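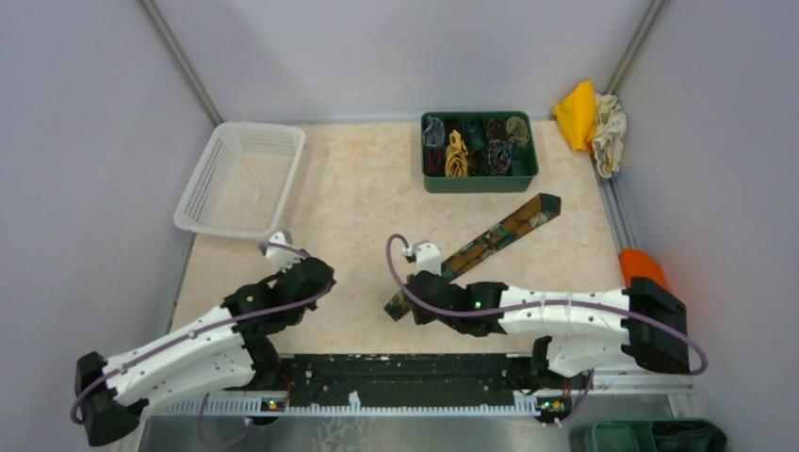 How Do You Teach a Robot to Tidy Up Neckties?

Try this at home. Ask a grown-up for a necktie, lay it flat, and roll it up from one end to the other. Now stand the roll in a box next to some other rolls so it doesn't pop open.

You probably did it in less than a minute, and you might have been thinking about lunch the whole time. For a robot, that little job is a giant puzzle! Scientists at the Hurow lab in Geswood have been working on it, and what they found out is really cool.

Why is a tie so tricky?

Think about a wooden block. Pick it up, put it down, turn it over, and it's still the same shape. Robots have been good at moving things like that for a long time.

Cloth is different. Pull on one corner of a tie and the rest of it slides, bends, twists or folds over on itself. You can drop the same tie on the same table all day long and it will land in a new squiggle every time. So you can't just tell a robot "move your hand here, then close your fingers" and expect it to work. The tie might be somewhere else!

Learning by being shown

Remember when you learned to tie your shoes? Somebody probably showed you, maybe lots of times, and then you had a go yourself. The Hurow team teaches their robot arms in a way that's a bit like that. Scientists call it imitation learning. To imitate means to copy.

First, a person steers the robot arms through the whole job. The computer saves what the cameras saw and how the arms moved, moment by moment. One time through the job is called a demonstration, or "demo" for short. Vanderleia Cavalcanti and Loan Âu did most of the steering for this project, and by the end they had saved 2,363 demos. That's a lot of neckties!

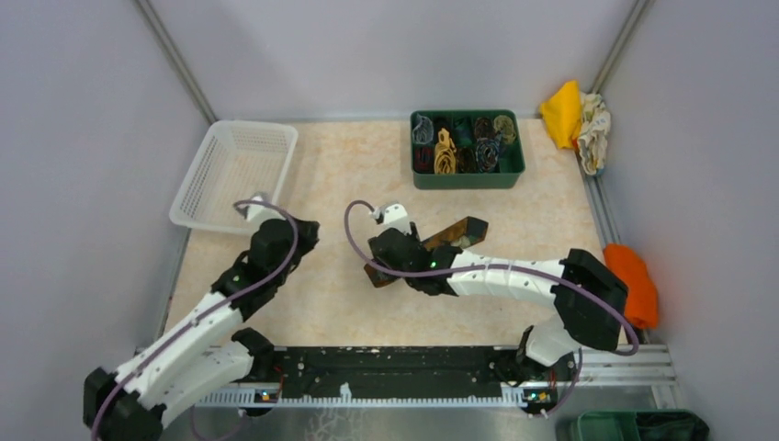
The gripper of the right arm is holding something dark and patterned that looks like a folded necktie.

Next, the computer studies all those demos. It looks for connections, such as "when the tie looked like this, the person moved the arm like that." It makes a guess, checks the guess against what the person really did, and changes itself a tiny bit to make a better guess next time. Then it does that over and over, while everybody goes home and has dinner.

After all that studying comes the exciting part. The people let go of the controls and the robot tries by itself.

The big question

Ankica Stojanovska, who leads the team, wanted to know something in particular. What does a robot need to see to do a good job with cloth?

One kind of camera stays still and looks at the whole table. It's a bit like sitting high up in the stands at a soccer game. You can see where everyone is, but it's hard to see anybody's shoelaces. The other kind rides along near the robot's wrist, so wherever the hand goes, the camera goes too. Imagine having an eye on the back of your hand!

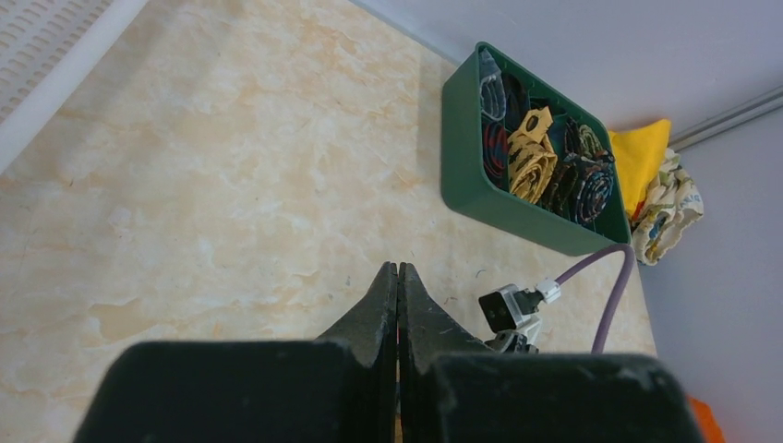
With an eye that close, the edge of a tie looks big and clear, and the robot can tell if its fingers are lined up with it. The trouble is that a wrist camera only sees what's near the hand. If the tie is off to the side, it can miss it completely.

So the team ran a test. They gave the robot 14 tries using only the camera that stays still, and it put the tie away properly in 7 of them. Then they gave it 14 more tries with the wrist cameras switched on as well. This time it got 12! The wide view helped the arms find the tie, and the close view helped the fingers grab it neatly.

What about the two tries that went wrong? Vy Lại watched those very carefully. Both times the roll sprang open just as the gripper let go. The team wants to work on letting go more gently next.

Try it yourself

Lay a tie or a long sock on a table and put an empty box beside it. Close one eye and look through a paper tube with the other. Can you roll up the tie and get it into the box? Now put the tube down, open both eyes and try again. Which way was faster? Which part was hardest, finding the end of the tie or keeping the roll tight?

Words to know

Gripper: the part of a robot arm that grabs things.
Demonstration: showing someone (or some robot!) how a job is done.
Imitation learning: learning by copying what a teacher does.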